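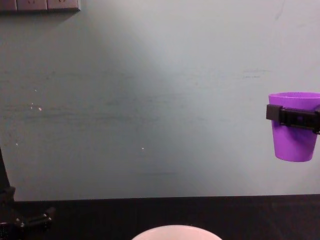
I've been through four sketch easels since I moved my studio out of the spare bedroom, so when the art supply place on my block in Lurnstead put the Laur tabletop easel on sale, I caved. It was 40 bucks, and I'd been eyeing it all winter!

Quick background: I paint small, mostly gouache and a little oil when the windows can stay open. My studio share is in the old Grustevberg building (yes, the one everybody says is getting turned into condos), so whatever I buy has to fold up and go down two flights of stairs with me if the lease ends.

Setup

It comes out of the box in one piece. You pull the back leg out, tighten the knob and slide the top clamp down onto your panel. I had it up before my coffee was done, and I'm terrible at this stuff. The instructions are a single sheet with tiny drawings, and I only needed them for the tilt. 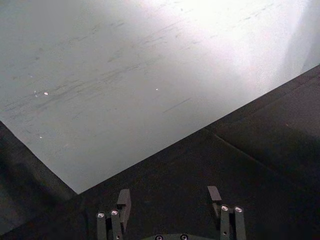 Using it

I've had it going for around 200 hours now and the clamp still grips like it did at first. Big brush, heavy scrubbing, no wobble to speak of. My studio mate Aminu Adebisi leans way harder on his panels than I do, and he borrowed it for a week and didn't want to give it back (I had to go get it).

My gripes: the knob is on the left, so if you're a lefty like me you keep bumping it with your elbow. The little tray is too shallow for jars. And the carry strap is sold separately, come on.

I also tried the Cliltitberg one that Makis Stefanou uses for his evening class. It's prettier and it holds a taller canvas, but it costs 300 and weighs a ton. For a classroom, sure. For hauling around town I'd stick with the Laur.

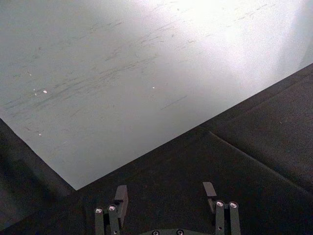

Worktop with scuff marks.

Would I buy it again? Yep, and I'd get the strap the same day. Four stars, and it'd be five with a deeper tray.

Posted 3/11/18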